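Home | Tickets | Knowledge base | Log in

Filed under: Printing & Labels

Ticket 728: Pundside label printer skips every fourth label
Opened by Ya-wen Ko, 20 July 2026

Printer feeds a blank after three good labels. It began when we moved to the Atico driver in April. Restarting the print queue clears it for one batch, then it comes back. Same result from both desks.
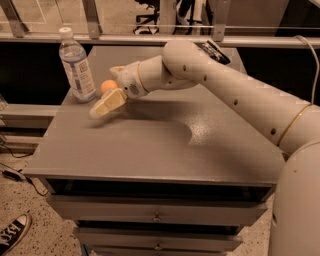 Tried so far: new roll, cleaned the gap sensor, swapped the USB cable. No change. The self-test page prints fine with the computer unplugged, so I don't think it is the printer itself.

Driver page size was set to 36 mm. The labels measure 34. Changed it and ran 17 labels. Two blanks.
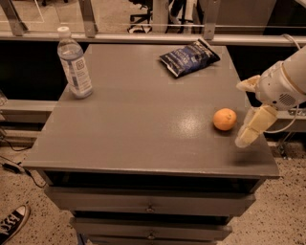 Page last changed: 20:14 by yko

Reply from Tai support: turn off "tear-off adjust" in the driver and recalibrate with the lid closed. Did both. The blanks stopped on short jobs but not on anything sent from Cluterero.
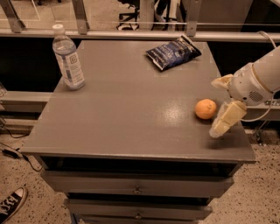 Cluterero keeps its own copy of the page size and it still had the old value. Changed it under Output > Stock, saved, closed the program and opened it again. Full roll printed with no blanks.
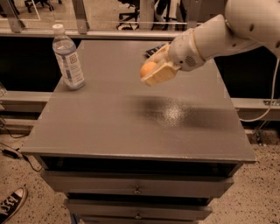 Cabinet top, orange ball in the gripper

Status: resolved. Second desk still needs the Output > Stock change.

We use cookies to keep you signed in. Accept | Settings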